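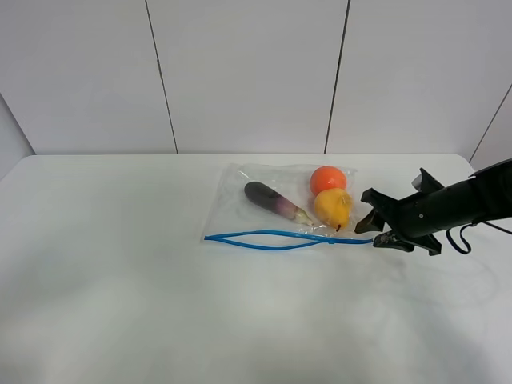 *The gripper at the blue drawstring, with the eggplant and friends in the bag.*

I promised Salamatu Ansah I would write up how I look after the arm at Stanthorpe, and it has taken me most of March to sit down and do it (sorry, Salamatu!). The drawstring bag job is the fussiest thing we ask of it, so that's where most of my care goes.

I start with the fingers. I wipe both pads with a damp lint-free cloth, let them dry, and run a thumbnail along the edges to feel for nicks. A cord is thin, and a pad that holds a box perfectly well can let a cord slide right through. Then I close the gripper on a strip of paper and tug. If it slips on one side only, I loosen the finger screws, line up the tips and snug them down again, a little on each screw in turn.

Next comes the cable under the arm. It needs enough slack to let the wrist turn all the way, and I move the joint by hand with the power off, slowly, watching for anything that pulls. Jenő Szalai taught me that one after we lost a whole afternoon to a loose connector.

Then the wrist camera, my favorite part! I open the fingers wide and check that both tips show in the bottom corners of the view, and that the pale tabletop doesn't wash out under the lights.

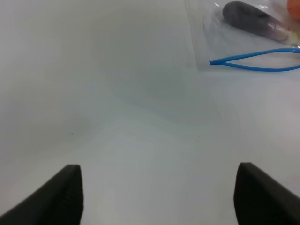

How often do the finger pads need replacing?

Every 1,000 closings is our rule, or sooner if the paper test fails twice in a row. Our current pair is at 838, so I have a new set from Vomari in the drawer and plan to fit it next week, with a fresh round of calibration to follow.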